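Lelomia House: Adding Height to an Old Market Building Without Losing the Street

Final project report, Building and Place studio
Etenesh Fikre

Introduction

When our studio was asked to pick one building site and follow it through a whole term, most of the class went straight for the tall ones. I chose Lelomia House, partly because I walk past it to get to the bus and partly because I had been wondering for a long time what was going on behind the green fencing. I did not know then that I would end up reading drainage drawings for fun, or that I would come to feel so fond of a loading dock. This report is the result of a term of site walks, two long visits to the planning counter, and a good many conversations with people who were far more patient with me than they needed to be.

The project is the conversion of a brick produce market into apartments with shops on the ground floor, together with a new residential wing on the yard behind it. The developer is Famo, the architect is Wolde, and the structural engineering is by Skulik. My question was a fairly simple one to begin with: how do you put a much bigger building behind a small, well-liked one and have people on the sidewalk still recognize their own street?

The site

The market building takes up the whole front of the lot on Tanner Street. It has two stories, a long run of arched openings at street level, and a flat roof behind a stepped parapet. The brick is a dull red that goes nearly purple when it rains. Over the years several of the arches were filled in with block, and one was widened for trucks, which is how the loading dock came to be where it is. The yard behind was paved and used for parking right up until the fence went up.

The ground falls toward the rear alley, and this turned out to matter more than I expected. From Tanner Street you enter at what feels like ground level, but by the time you have walked through to the alley you are almost a full floor above it. Wolde used that drop to tuck the bike room, the trash room and the mechanical space under the new wing, with doors straight out to the alley. It means the old building did not have to give up any of its front rooms to the dull but necessary things every apartment house needs.

What is being built

According to the plans on file, the finished project will hold 419 apartments. Most of them are in the new wing, which stands well back from the old parapet. The market building itself has a smaller number on its upper floor, and these are the odd ones, with deep windowsills and ceilings that change height halfway across the room. I had the chance to walk through 2 of them while the drywall was going up and I loved them both, although I can see that furniture would be a puzzle.

The wing is a concrete frame up to the third floor and lighter framing above that. The person who walked me around explained that the lower floors have to carry a transfer slab, where the column spacing of the apartments above gets shifted over to suit the wider spacing of the shared rooms below. I had drawn a transfer slab for an assignment in my second year without really understanding it. Standing under one, with the shoring still in place and the next floor going up overhead, was a different experience altogether, and I would recommend it to any student who has been nodding along in structures class the way I had. 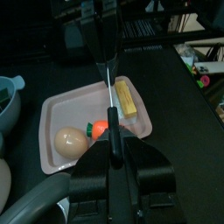

A pink tray with a toy egg, a small toy fruit and a toy stick of butter.

The ground floor of the old building will be divided into shops, with a wide passage through the middle leading to a courtyard. The blocked arches are being opened up again. Where the truck opening was cut, Wolde decided against rebuilding the missing arch and instead kept the wide opening as the entrance to the passage, with a plain steel lintel painted dark gray. I went back and forth on this for weeks. My first draft called it a missed chance. I have since changed my mind, and I explain why below.

Getting the approval

The first application asked for a taller wing set closer to Tanner Street. It drew a lot of letters, and I read all the ones that were in the folder. Very few people objected to new apartments as such. They wrote about shade on the sidewalk, about deliveries, and again and again about the parapet, which several of them described as the thing that tells you that you are home. The revised scheme pulled the wing back and took floors off the street side while adding some on the alley side.

To check the effect for myself, I built a cardboard model of the block and set it up with a desk lamp, moving the lamp to match the sun angles for a morning in December. This is not a precise method and my advisor said so, kindly. Still, it showed that in the revised version the new wing stays out of sight behind the parapet for anyone on the near sidewalk, and that from the far sidewalk you see only its top floors. The shade on the street at midday is nearly all cast by the old building, just as it has been all along.

The brickwork

I spent more time on the brick than on any other part of this project - probably too much, looking at my page count. The front wall had been repointed at some stage with a hard gray cement mortar, and the faces of the softer bricks had started to flake off as a result. The crew is raking this out and replacing it with a lime mortar. It is slow work. They put up sample panels near the dock, 3 of them in slightly different mixes, and left them out in the weather before choosing one.

Replacement bricks came from the rear wall, which had to come down to connect the wing. The site office told me that 600 had been cleaned and stacked by the time of my last visit, with more still to do. The best faces were being saved for the arches. I asked what would happen to the broken ones, and they will go into the bedding under the courtyard paving, so in a way the rear wall will still be there, only lying down.

Discussion

Coming back to the truck opening, here is what changed my mind. I sat across the street one afternoon and made a sketch of the front as it would look with every arch restored. It was very handsome, and it looked like a building that had never had a working day in its life. The wide opening is where the business of the market took place for decades. Keeping it also gives the courtyard a proper front door, which a single arch would have been too narrow to do well.

I am less convinced by the cladding on the new wing. It is a flat metal panel in a pale gray, and the drawings describe it as quiet. From the alley side, where there is no old building to stand in front of it, I think it may feel rather blank. A change of color or depth at the stair towers would have helped a great deal, and would not have been seen from Tanner Street at all. Wolde's project team pointed out that the alley elevation went through several rounds of cost cutting, and I do understand that, but the people who live on the alley look at a building too.

What I would do differently

I would start the interviews earlier. By the time I had worked out what to ask, the foundation crew had moved on to another job, and everything I have on the excavation comes secondhand. I would also photograph from the same spots each visit. I thought I was doing so, and when I laid the prints out side by side it was plain that I had wandered all over the sidewalk.

Thanks

My thanks to the site office at Lelomia House for the hard hat and the many cups of tea, to the staff at the planning counter, and to my studio group for carrying the model down the stairs. The drawings and the sun study are in the appendix, and the model is on the shelf by the studio door for anyone who would like to see it.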